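Cahier de l'atelier textile, local Aguiar
2020-07-08
Séchage des vêtements marine, suite

Repris ce matin la série commencée hier. Lavage avec la lessive Dillarlow, dose normale, sans adoucissant. Essorage moyen. Le lot est celui des vêtements bleu marine à bande rouge orangé, que Futberg nous a confiés pour savoir si la bande supporte le séchage à la machine. Poids à la sortie du lavage : 1731 g. Poids visé à la fin : celui de la pesée à sec, inscrite sur la fiche du lot.

Note pour moi : la bande glisse toujours vers le bord du tambour, au-dessus du filtre. Il faut regarder là avant de fermer. 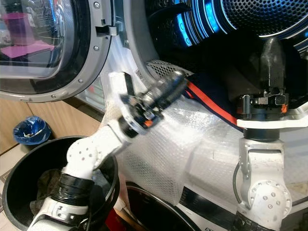
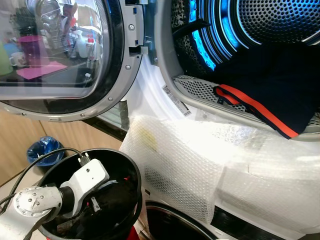 Une question a été ajoutée au crayon à côté de mes notes d'hier : pourquoi sécher ces vêtements en programme doux, alors que les clients de Futberg vont certainement les mettre sur le programme coton avec tout le reste ? Et la même main ajoute que la bande me préoccupe trop, que c'est la couture de la bande qui va céder la première, et qu'il vaudrait mieux la regarder à la loupe avant et après chaque cycle.

Je réponds ici pour que cela reste au même endroit. Sur le programme : l'étiquette d'entretien demande la température basse, et Futberg nous a écrit qu'il veut d'abord le résultat selon l'étiquette. Le programme coton viendra ensuite, sur des pièces qui n'ont encore rien subi. Si je mélange les deux sur les mêmes pièces, je ne saurai plus d'où vient un défaut. Sur la couture : d'accord. J'ai pris la loupe aujourd'hui et j'ai ajouté une colonne dans la fiche. Merci de signer la prochaine fois, même avec une initiale, je ne sais pas à qui je dois répondre.

Déroulement

Premier cycle, programme doux, durée choisie par la machine. Sorti et pesé : il restait 652 g d'eau par rapport au poids à sec. C'est beaucoup. Je pense que les pièces étaient restées en paquet, les manches serrées les unes dans les autres, car le milieu du paquet était froid et très humide pendant que les bords étaient déjà secs. J'ai tout séparé sur la table, secoué chaque pièce, remis en les plaçant une par une.

Deuxième cycle, même programme. Beaucoup mieux. Les épaisseurs doubles (col, bas des manches) étaient encore un peu fraîches au toucher, le reste sec. Je n'ai pas fait de troisième cycle. J'ai fini sur le fil, à l'ombre, jusqu'au poids à sec.

Donc, pour la suite : on sépare les pièces AVANT de charger. Cela paraît évident, mais hier je ne l'ai pas fait non plus, et mes valeurs d'hier sont sans doute à jeter. Je les ai barrées d'un seul trait pour qu'on puisse encore les lire.

La bande

Couleur : pas de différence que je puisse voir à côté de la pièce témoin, à la lumière de la fenêtre. À refaire sous la lampe quand elle sera revenue de réparation.
Toucher : un peu plus raide après le deuxième cycle. Elle redevient souple quand on la plie à la main, mais elle garde un pli à l'endroit où elle était tordue.
Couture : à la loupe, un fil détendu sur une pièce, près de l'ourlet. Je ne peux pas dire s'il était déjà comme cela avant le lavage. Je l'ai marqué avec une épingle et je le suis.
Transfert de couleur du marine vers la bande : rien de visible.

La longueur de la bande est à mesurer à plat et sans tirer. J'ai fait l'erreur de tirer un peu pour enlever les plis et j'ai dû recommencer toutes les mesures. Les bonnes sont à l'encre noire.

Le filtre

Nettoyé entre les deux cycles, à la main puis avec la brosse souple. Le duvet était surtout bleu foncé, avec quelques fibres rouge orangé. Je les ai mises dans un sachet avec la date du cycle, on ne sait jamais si Futberg les demande. Attention en remettant le filtre : quand il n'est pas enfoncé jusqu'au bout, un vêtement qui pend sur le bord peut s'accrocher dans la grille. J'ai eu une maille tirée comme cela en mai ou en juin, sur un autre lot — c'était ma faute, pas celle du tissu.

Le compteur que nous tenons sur la feuille Zovano arrive à 4 000 minutes de séchage. La feuille dit qu'à cette valeur on rince le filtre à l'eau tiède et on le laisse sécher une nuit. Je le fais ce soir. Personne ne doit lancer de cycle avant demain matin, s'il vous plaît, j'ai mis un papier sur la porte du local.

Chargement, rappel

J'écris la façon de faire que j'ai suivie pour le deuxième cycle, pour que nous ayons tous la même.

Secouer la pièce, la tenir par les épaules.
Fermer les fermetures, retourner les poches.
Poser au fond du tambour, bande vers l'intérieur.
Passer la main sur le bord, au-dessus du filtre, et repousser ce qui pend.
Fermer la porte sans forcer. Si elle résiste, rouvrir et chercher le tissu.

Six pièces par charge au maximum. Avec plus, elles se mettent en boule, je l'ai vu sur le lot précédent.

Reste à faire

Rincer le filtre (ce soir).
Écrire à Futberg au sujet du fil détendu et demander s'ils ont des pièces de la même production, jamais lavées, pour comparer.
Préparer les pièces neuves pour le programme coton. Les peser à sec d'abord, toutes le même matin, car l'air du local est assez humide en juillet et le coton prend du poids pendant qu'il attend.
Racheter de la lessive Dillarlow, le bidon est presque vide. Prendre la même référence, sinon la série ne vaut plus rien.
Vérifier le zéro de la balance. Elle a bougé un peu après la deuxième pesée, je l'ai remise à niveau mais je n'ai pas contrôlé avec la masse étalon.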